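Cleaning out the hall closet, part two

I said in January that I would finish the hall closet in one weekend. I got as far as the coats. The rest of it -- the shelf, the floor, and the two drawers at the bottom of the Nikby unit -- sat there until this week, and now it is done.

The shelf was mostly paper. Instruction booklets, a roll of brown wrapping paper with maybe a yard left on it, and a shoebox of receipts going back to the old apartment on Stevens. I kept the receipts for the water heater and the mattress. Everything else went in the recycling. The booklets I looked up one at a time to see if they were online. Most of them were, so those went too. I kept the one for the Pevo fan because the cleaning steps have a diagram and I can never get the grille back on without it.

The floor was bags. Grocery bags inside grocery bags, a beach bag with sand still in the bottom, and the big duffel that never zips all the way. I put the good canvas ones on the hook behind the door and dropped the plastic ones in the bin at the store. The duffel stays until summer and then I am going to decide.

Drawers took the longest. If you have a drawer where small things go, you know what was in it. Tape with the end lost, curtain hooks, picture wire, dried-up glue, and a lot of little scraps that had come off of something. I pulled both drawers all the way out and sorted next to them, with a box for keep and a paper bag for trash. Dumping a drawer upside down is faster but then you chase things under the furniture for an hour. I did it that way last time and found a curtain hook with my foot a month later.

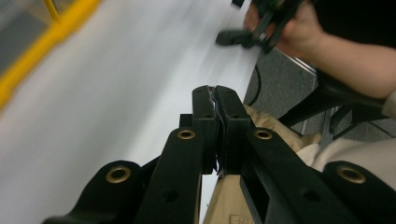
A crumpled strip, held tight. Yellow and white behind it.

Scraps like that are what slow me down. They are too small to sort and too many to ignore. My rule now is that if I can't say what a piece belongs to by the time I have picked it up, it goes in the bag. I broke the rule twice, once for a flat brass key and once for a plastic foot that I think goes to the Heser lamp. It does not go to the Heser lamp. I checked after dinner. It is still in the keep box.

Before putting the drawers back I wiped them out with a damp rag and let them air overnight. I also cut new liners from leftover shelf paper. The drawers are 386 mm wide on the inside, and I cut the first liner from memory at 346, so that one is now under the shoe polish where the gap doesn't show. Measure first.

What went back in: tape, picture wire, the good scissors, light bulbs, batteries, and the flashlight. Bulbs are on the left, standing up in a cut-down cereal box. Batteries are in a jar with a lid. I moved the sewing things to the bedroom -- they were only in the hall because there used to be space in the hall.

The whole job took about 90 minutes for the drawers and most of an evening for the shelf. The linen cupboard is next, and I am not giving a date for it.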